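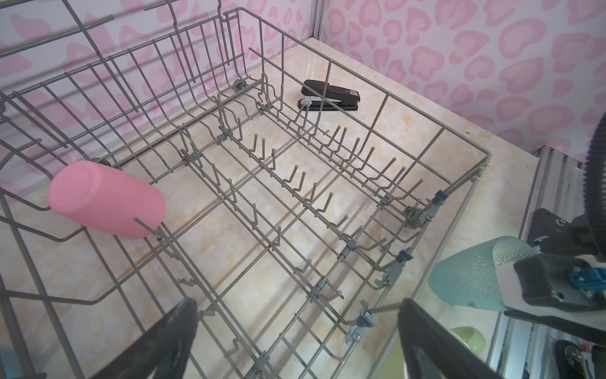 WENDTHORPE – A robot arm that kept squeezing after it was told to stop has shut down dish-loading trials at Lisolia, the kitchen automation firm on Ouellet Street, and left one technician with a bruised hand.

The fault hit in June, a little after 4 p.m., during a run of cup handling. The arm closed on a tumbler, the operator hit pause, and the motion stopped. The grip did not. Force on the fingers went on climbing for 7 seconds, according to a log the company shared with staff and later with this site.

The tumbler cracked. Hanna Mazurek, the technician on shift, reached in to clear it and the fingers closed a second time, catching the side of her left hand. She was seen at the Wendthorpe walk-in clinic and was back at work the next morning. No stitches.

"I thought paused meant paused," Mazurek said. "It's the word on the screen. The arm was standing still, so in I went."

Pause, on this software, holds the arm joints only. Gripper runs on it's own controller and keeps following the last command it got. The red emergency stop cuts both. Mazurek did not press it, and the written procedure at the time did not tell her to.

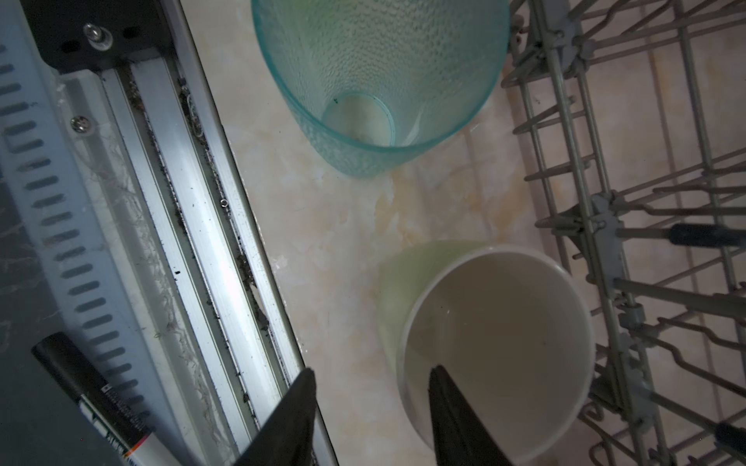

Lisolia had been working up to mixed loads, several kinds of cup in one session, put into an ordinary wire dish rack by two arms. Different shapes, different walls, different amounts of give. The grip setting is supposed to change with each one. In the June run it didn't – a setting meant for a heavier item stayed loaded after the item was finished with, and nothing in the software checked it against the next pick.

Bořivoj Sýkora, who runs engineering at the firm, said the log shows 27 cases of a stale grip setting in the weeks before the injury. Most were harmless. A few left scuffs on a rim. They were filed as quality problems, not safety ones, and went to a different inbox.

"That is the part I am least happy about," Sýkora said. "We had the information. It was in the wrong pile."

Trials stopped the same afternoon. Both arms powered down, and the session software was rolled back to the version from early spring.

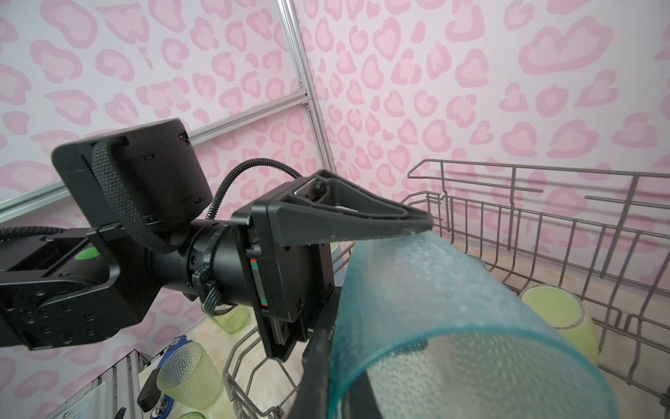
A second problem turned up while engineers were replaying the logs. When one arm faults, the other is ment to hold position. It did, but only after finishing the move it had already started. At full speed that can carry the gripper as much as 20 centimeters. Nobody was in the way this time. Sýkora called it "a near miss we found on paper."

Fundwood, which supplies the gripper controllers, said by email that its hardware did what it was told and that force limits are set by the customer. It has since sent Lisolia a firmware option that drops grip force when no fresh command arrives. Lisolia says it is testing the option on a bench unit. Neither company would say who is paying.

Changes so far, per an internal notice:

Pause now stops arms and grippers together.
Grip force is capped at 70 percent of the old limit.
Hands stay out of the work area until the emergency stop is in and the light is off.
Any stale-setting error goes to the safety lead, same day.
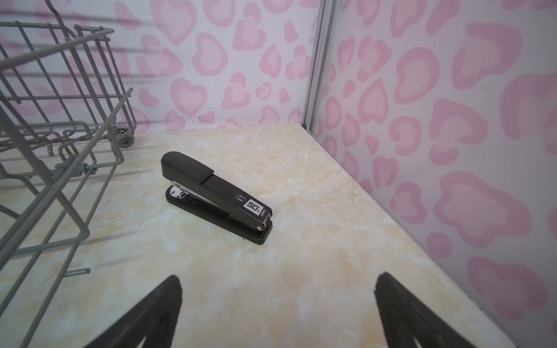

Work on desk items is also on hold. Those jobs use the same gripper code, and Sýkora said he did not want one list of tasks running under the new rules and another under the old ones. "Same fingers, same bug," he said.

Mazurek has asked for one more change, a light on the gripper itself showing when it is under load. The screen is behind you when you reach in, she said, and you can't hear the motor. That request is under review.

No restart date has been set. Sýkora said the arms come back one at a time, at low speed, with two people present for every session. The report on the injury is due to staff before then. A copy has been promised to this site and we will update when it arrives.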